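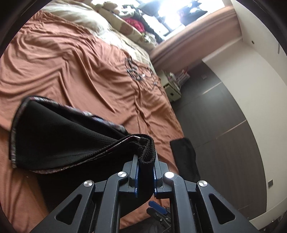 Ticket 1648: Black pouch, flap won't lie flat once the cables are in
Product: Prelum fold-over pouch, black, mesh lining
Category: Bags and pouches > Closing and fit
Status: Solved
Opened: 2020-10-09

What I reported
First off, I love this pouch! I keep my charging cables in it and it has been on every trip since I bought it, including a very rainy week in Minden. But lately the flap pops back up as soon as I let go. I've pressed it, sat on it and left it under a pile of books overnight, and by morning it was up again. Everything got tipped out on the bed (orange sheet, so black cables show up beautifully) and I went through it bit by bit.

Log

Step 1. Emptied the pouch completely.
Flap lay down with nothing inside. Great, so the fold itself isn't ruined.

Step 2. Put one cable back, coiled loosely.
Still flat. Hooray!

Step 3. Put the second cable in, the way I always do, which is to say stuffed.
Flap up straight away. The two had wound round each other and made a hard lump right under the fold.

Step 4. Looked at the lining.
The mesh had ridden up on one side and was bunched beneath the edge. I turned the pouch inside out, smoothed the mesh down into the corners with my thumb and turned it back again. Big improvement, though the flap still lifted a little at one end.

Reply from Katadent support
Thanks for such a cheerful report! You've found most of it yourself. Please try these before we send a replacement:
- Untangle the cables fully and coil each one on its own, up to 87 mm across. Anything wider presses on the fold.
- Lay the coils side by side, plugs pointing towards the bottom of the pouch.
- Run a finger along the inside of the opening and check that the mesh isn't caught.
- Wash at 30, reshape while damp and dry it flat with the flap closed. No tumble dryer, please.
See also help page 126, "Fabric that has taken a crease".

Step 5. Tried the coils.
Untangling took longer than everything else put together, but what a difference. With the plugs at the bottom there's no lump at all.

Step 6. Washed it and dried it flat on a towel.
I used an Abbasi wool soap because it was what I had in the cupboard. The pouch came out lovely and soft, and the end that was lifting has settled.

Result
Flap stays down with both cables inside. I've opened and closed it all week and it behaves every time. No replacement needed, thank you!

One question left over: could you sell a version with a divider down the middle? I'd have one tomorrow.

Katadent support
So pleased to hear it! A divided version is on our list for November, and we've added your vote. Closing this ticket now, but reply here if the flap starts lifting again and it will reopen.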